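Kitchen automation at Colham

Kitchen automation at Colham is the use of robot arms for prep work in the company's catering kitchen, and I'm writing this entry as somebody who has worked there through the whole thing. Corrections welcome — my memory for model names is terrible.

Background

Colham cooks 500 lunches a day for offices nearby. Before the arms came in, 5 of us started early on nothing but prep: eggs, fruit, portioning. It was dull and hard on the wrists, and people left over it. The first arm, a Matel, went in during October, and a second one followed, running software called Numetti.

How the work is split

The arms do the picking up and putting down. People do the cooking, tasting, checking and anything with a knife. Each shift also has a minder, a job that didn't exist before. The minder sets out bowls and baskets, watches for bad grips and stops the arm when something looks off. I did 38 shifts as a minder and liked it more than I expected!

Handling eggs

Eggs get talked about more than anything else (visitors always ask). Squeeze too hard and you have a mess, too soft and it slips. 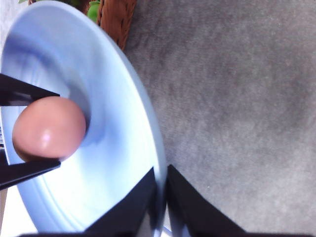
Hongjun Du, our trainer, has new minders move eggs by hand first, slowly, so they get a feel for how little pressure it takes.

Effects on staff

Hours shifted later, which parents on the crew loved. Pay was the sore spot: minders stayed on the prep rate until July 21, 2022, when they got their own. Some of the older cooks still do their own eggs and I don't blame them.

See also: Galanis (bakery line)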